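The Robot Gets the Easy Half

At Saarinen, a contract cleaning firm that looks after 143 office kitchens, the new hire is a piece of software called Pretik. It decides which kitchen gets wiped down, by whom, and for how long. A floor robot from Gridport does the hallways at night.

Management says this frees people for better work. Hrvoje Jurić, who has cleaned for the firm since before the tablets arrived, would like to know where that work is.

"The robot took the floor," he says. "I liked the floor. You could think."

What remains is everything above knee height: counters, sinks, handles, the strip of wall behind the kettle. Pretik allows 30 kitchens a shift and marks a late one in red. 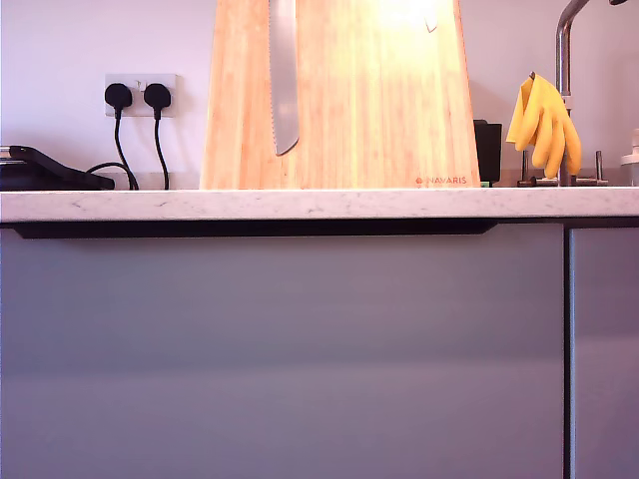 Stumska, the consultancy that sold the package, talks about hours saved. Ask whose hours and the answer gets vague. The firm paid 2967 dollars for each robot, and a month of Pretik costs 700 more. Pay for the cleaners stayed where it was.

Jurić has found one trick – he logs a job as done before he rinses his cloth. The tablet has yet to object.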